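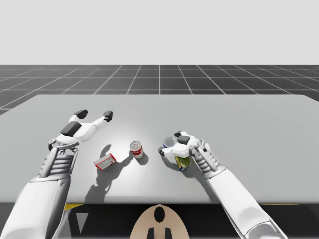 Yupin reckons we shouldn't pay for the Sendden package until they've shown it putting things down as well as picking up, and wants that in writing before the trial licence runs out. Fair. Adding to the list.

2026-05-26

Sendden sim kit, trial seat, two-arm grocery task. Installed on the old Wesdale machine, went in first time once I'd cleared out the February build. Manual still says to run the setup script twice. Don't, it doubles up the object library.

Right hand will take two cans at once, one above the other. Left still empty over the table at that point, so work isn't being shared out. Asked Sendden support if that's a setting, waiting.

Batch of 44 runs overnight, default grip. 34 finished, 5 stopped with a joint limit warning on the left wrist, rest timed out. Haven't gone through the timeouts yet. Logs are in the shared folder under sendden_trial, not under my name, sorry Marianna.

Flat box is the awkward one. Lying down there's not much for the fingers to get under. Try coming in from the long side, slower. Belmiro thinks friction is set too low for card, he has numbers from the Jodix trial, must get them of him.

Licence: 400 a month per seat, support extra. Jodix was cheaper but no hands, only two-finger grippers, so no use for this.

Good: contact replay, shadows help when judging hand height.
Bad: saving a scene forgets the camera. Every time.

To do
- put-down test, red can first, then teh box
- ask about left wrist limits
- Jennylyn to check export to our own planner
- second seat? ask Albertina before end of trial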